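Celebrity News and Its Readers
Handout for session 2: The life of a rumour
Prepared by Tsion Worku
June 17, 2019

Please read these notes before the seminar. The reading by Yeshi Derese is in the course folder, and you need only the first chapter for now.

1. What we mean by a rumour

In this course, a rumour is a claim about a famous person which is repeated before anybody has confirmed it. It may later prove to be true or false. Many students mix up rumour and lie. A lie has an author who knows that it is a lie, but a rumour is very often passed on by people who half believe it, or who only enjoy it.

Gossip is a wider word. Gossip can be fully true, for example when a singer has announced a wedding and the fans discuss the dress.

2. Our main case

We follow the story of the two leading actors in the television serial Brokano. During its first season a fan page called Stemis published a short post saying that the two had been seen together at a restaurant. The post had no source and no photograph. It received 114 comments on the first evening, and most of them were jokes.

Then the entertainment site Cellero wrote an article about it. Please look at the headline with care: "Are the Brokano stars more than friends?" The article does not answer its own question. It reports that "fans are talking", and this was correct, so the editor could say that nothing false was printed. After the article, the same post on Stemis reached 3,068 comments.

Derese calls this movement "the borrowed source". The fan page speaks, the site reports that the fan page speaks, and afterwards the fan page quotes the site as a proof. At each step the claim looks stronger, although no new fact has entered.

3. Language to look for

Mark these in every article you bring:

Verbs without a speaker: "is said to", "is believed to", "was reportedly seen".
Questions in headlines.
The word "close", as in "a person close to the actress". Close in which way?
Old pictures placed beside new text, so that the reader connects them.
The denial which comes only in the last paragraph.

The last one needs some attention. In the Cellero article, the agent of the actor had already denied the relation, but her sentence stands at the very end. Derese compared 133 articles of this type and found that the denial is seldom near the top. We will discuss if this is a habit of writing or a decision.

4. The part of the audience

It is easy to blame the sites. But fans are also making something here. They invent a common name for the couple, they collect small signs from interviews, and they write stories. For some of them it is a game, and they know the rules well. For others the couple must be real, and a denial makes them angry. Derese keeps these two groups apart, and I ask you to do the same in your essays.

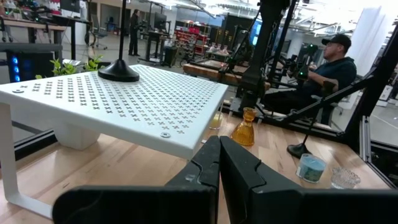
Fig. 1. Black lamp base on a white perforated shelf.

5. For the seminar

Bring one article of your own choice, in English or with a short translation. Underline each claim and write in the margin who is speaking. If you cannot find a speaker, write "none".

Prepare also a short answer to this: should a site publish a rumour when it says clearly that it is a rumour? Half a page is enough.

Further reading: Derese, chapter 4, only the section on apologies.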